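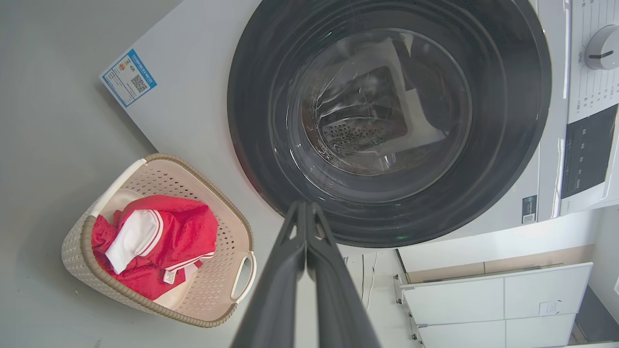 Sarnton Community Lottery
Unclaimed prizes: a notice to ticket holders

1/ The Sarnton Community Lottery has 242 prizes from the winter draws that have not yet been claimed. Most are small. Two are for the top amount in their draw. Please read the posts below before contacting the office.

2/ Tickets bought online are not affected. Winnings on those tickets are paid into the player's account on the morning after the draw. The unclaimed prizes are all on paper tickets sold at shop counters.

3/ Both top prizes were won on tickets sold at the Drimano newsstand, in separate draws. We do not release the numbers of the individual tickets. The winning combinations for each draw are on the results page and on the printed sheet at every sales counter.

4/ Players are asked to look through coat pockets, wallets, glove compartments and kitchen drawers. A paper ticket that has gone through the laundry may still be valid if the serial number on the back can be read. Please do not tape, iron or trim a damaged ticket. Place it in an envelope and bring it to us as it is.

5/ Where to claim. Prizes of $300 or less may be collected from any sales counter displaying the green lottery sign. Prizes above $300 must be claimed in person at the Mwakalinga Street office. Bring the ticket and one form of photo identification.

6/ Sign the back of your ticket before you travel. An unsigned ticket may be presented by any person who holds it, and the lottery cannot settle disputes over ownership once a prize has been paid.

7/ Group tickets. If you play with coworkers or family, one member may claim for the group. A group form listing every member and each share must be handed in with the ticket. Forms are kept at the front desk.

8/ The claim period for the February draws remains open. Once a claim period has ended, unclaimed money is moved to the Mamurach grant fund, where it supports local sports clubs and libraries. No late claims are accepted, including claims on tickets that were lost and later found.

9/ The lottery will never call or message a player to ask for a fee before paying a prize. If you receive such a request, do not reply and do not share your bank details. Report it to the office.

10/ The Mwakalinga Street office opens at 9 a.m. and stops taking claims at 4:30 p.m. No appointment is needed. Replies to this thread are not monitored.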